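Subscriber Questions
Greltcombe Quarterly

How often does it come out?
We print 4 issues a year. Most copies reach US addresses within 14 days of mailing.

Can I order back issues?
Yes, while they last. Anything older than the last 2 years is sold as a scan only. 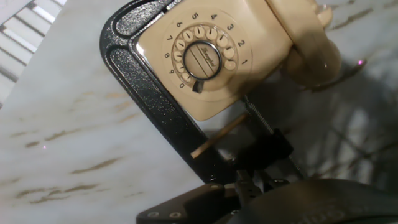

Vol. 24, No. 2

I moved. What do I do?
Send us your old and new addresses, along with the number printed above your name on the mailing label. Changes made after an issue has gone to the printer take effect with the next one.

My copy came torn. Will you replace it?
Yes. Write to the Retamal Street office and tell us which issue it was. You do not need to return the damaged copy.

Can I give a subscription as a gift?
Yes. Check the gift box on the order form and fill in both names. Renewal notices go to the person who paid.

Do you take submissions?
Letters and short articles, yes. We do not take poetry. Please keep a copy of anything you mail, as we can't return it.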